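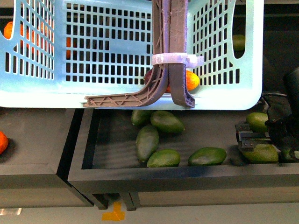 A student in last year's group wrote on the feedback form that abstract painting would be easier to like if the titles stopped pretending to help. I have some sympathy, and this week's notes are partly a reply.

Reading time: 2 minutes

Week 3: Titles, Numbers and the Untitled

Painters name their work for many reasons, and several of them are clerical. A gallery needs something to put on the invoice. A lender needs something to insure. "Untitled" does the job badly, as anyone who has tried to find one particular Untitled in a catalogue of 400 will tell you.

Our main case is the Alstead series, shown at Plurkerville in February. The canvases are large, mostly grey and ochre, and named after a village the painter visited for one wet afternoon. Reviewers found hedgerows in them. One found a church. The studio ledger has the same pictures down by number only, and the place name was added when the crates were being labelled.

Does that make the hedgerows wrong? Before the seminar, have a view on this and be ready to lose it.

Terms to know

Descriptive title: tells you what you would have seen anyway.
Dedicatory title: names a person, who may or may not have been pleased.
Retrospective title: given later, often by a dealer, sometimes by a widow.
Serial number: looks neutral -- it isn't, once you notice which numbers were skipped.

On the last of these, look at Karam 597 in the slide set. There were never 597 Karams. The painter began the count at a number that sounded busy.

For the seminar

Choose 2 works from the slide set, one titled and one not. Write a page on each without using the words "evokes", "explores" or "journey". Then swap the titles over and read your pages again.

The Tundeo reader is on short loan. Please return it with the chapter on colour still in it.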